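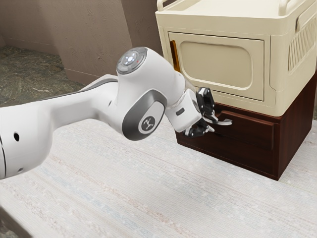
Getting drawers and doors ready for a home robot arm

If you are thinking of hiring or buying an arm to fetch and put away, do the furniture first. Most of the trouble people report in the first fortnight comes from the drawers. These tips were put together after a month with the Flerkmont home arm on the Stondier hire plan, and most of them apply to other makes with a two-finger gripper.

Handles

A bar handle that stands proud of the drawer front is the easiest thing for two fingers to get hold of. Plain metal is fine. Round knobs are harder, and cup pulls are hopeless with the standard fingers. If you only want to change a few, start with the top drawers, as those get opened most.

Check that a finger can pass behind the bar without scraping the front. If it can't, fit a thin washer under each end of the handle. Tighten the screws from inside and go over them again after a week.

Where one cupboard sits on top of another, look at the lip of the upper one. If it sticks out over the drawer below, the upper finger has less room to come in. Pull the lower unit forward a little, or move the handle down if the drawer front allows it.

Runners

The Flerkmont pulls straight and stops when it meets resistance, so a sticky drawer will simply stay shut. Take the drawer out, wipe the runners and rub a candle stub along wooden ones. For metal runners use a dry spray. Oil picks up fluff.

Empty out anything heavy. The hire booklet asks you to keep each drawer load under 15 kilos. Tins and irons are better at floor level in a cupboard you open yourself.

Fix the unit

Anything stacked should be fastened together and then to the wall. Two small brackets will do for a bedside unit. A light cabinet on a polished floor will creep forwards when the drawer is pulled, and then the saved position is wrong.

If there is a rug, have the whole unit on it or the whole unit off it. Half and half gives you a lean, and drawers drift open.

Teaching the position

Do this in the light you normally have on. Bring the arm to the handle on the slow setting, close the fingers, open the drawer halfway, and save. Repeat for closing. Danai Galanis at the Mesedside branch suggested saving the closing move with the drawer full, and that cured ours of leaving a gap.

Wipe glossy fronts with a dry cloth only. Polish gets on to the finger pads and they slip.

What it costs

Hire was £121 a month with delivery included and a deposit of £500. To buy outright it was £900 more than the Fortin, which has a shorter reach and would not have got to our lower drawers. Spare finger pads are sold in pairs.

Worth having?

For someone who can't bend or grip well, yes. It is slow, and it needs a clear patch of floor. For general tidying I would wait. The Stondier helpline was good on the two occasions I rang, and Conall Nic Aodha talked me through resetting the wrist without sending anyone out.

Prices checked 28 Apr 2019.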